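Play Kitchen, Small Parts and Big Claims
A gallery

Posted 2023-12-26

Every year the catalogs tell us that a play kitchen teaches sharing, early math, healthy eating and probably tax law. I have been around enough of them to doubt most of it. What a play kitchen mostly teaches is that a toy strawberry will fit almost anywhere, including under a refrigerator, and that whoever has the mug isn't giving up the mug.

Still, people keep asking me what to put on a shared play table and what to leave in the store, so I've put together my remarks. I went through three catalogs first. Kivevel calls its line a "complete culinary journey." Trorkorance promises 57 pieces, and when you read the list you find that the lids are counted separately and so are the coins for a cash register that isn't included. Zundetti sells a very nice looking set at a price I would want to think about for real dishes. Make of that what you will.

My own rule is fewer pieces and bigger ones. I have yet to see a child run short of toy food.

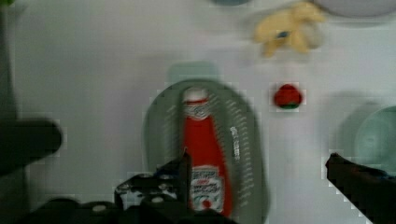
Ketchup on the gray tray, strawberry on the side.

I'm in two minds about groceries with real-looking labels. Sellers say children recognize them from home and so play longer. Maybe. I have watched plenty of children play shop for half an hour with plain blocks, and the blocks never needed a label. On the other hand, a ketchup bottle has a good shape. It stands for something definite, it's large enough to find again, and it gives the "cook" something to do after the food is on the plate. If you want one or two grocery items, fine. A whole supermarket shelf of them is clutter.

Trays I'm more willing to defend. An oval one with a rim keeps things from rolling, and it sets a limit that small children seem to understand better than anything I say out loud. When the tray is full, the order is full.

Then there's the matter of the food itself. The sets lean heavily on fruit, for reasons I suspect have more to do with bright colors than with nutrition. Strawberries and oranges photograph well on a box. I don't believe for a minute that handling a pretend banana makes anybody eat a real one, and the leaflet in the Değirmenci box that says so offers no evidence beyond a smiling cartoon pear.

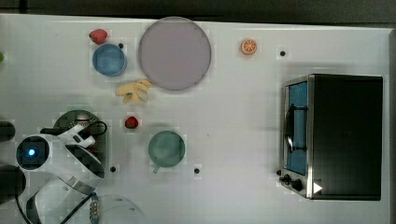 Appliances are where I'd slow down before paying. They take up the most room, they cost the most, and half of what's sold for pretend kitchens has one door and nothing else to do. A door is still the best feature, I'll grant that. Opening, putting in, closing, waiting, opening again: a four-year-old can keep that up for longer than I can watch it. Lights and sounds add nothing except batteries. I once read that a certain model played 10 different cooking noises, and I can't think of one I'd want to hear twice.

Dishes, by contrast, are cheap and nearly always worth having. Get different sizes and different colors. If every bowl is the same, there's no reason to choose one, and choosing is a good part of the game. I'd also skip anything advertised as "stackable storage" until you've seen it stacked by a child.

As for where to put it all, a plain white top does the job. Food shows up well against it and so do crumbs. The printed play mats with outlines for every plate strike me as a way to make a game into a filing task, and at Trorkorance's prices you could buy a second set of bowls.

Utensils get less attention than they deserve. One spatula in a container gets more use than a roll of tiny forks, and it can be seen from across the room when it's time to put things back.
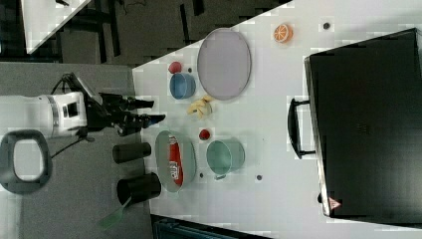

M. in the comments disagreed with me on nearly all of it. We had a big set, more than 3,000 hours of play out of it by my guess, and the tiny forks were the favorite thing in the box. Also, the fruit did get my youngest to try an orange. You're too hard on fruit.

I'm not convinced by the 3,000, and one orange is one orange. But I'll give way on the forks, at least for children past the age of putting them in their ears. I plan to go over the new catalogs in March, when the prices usually come down and the claims usually don't.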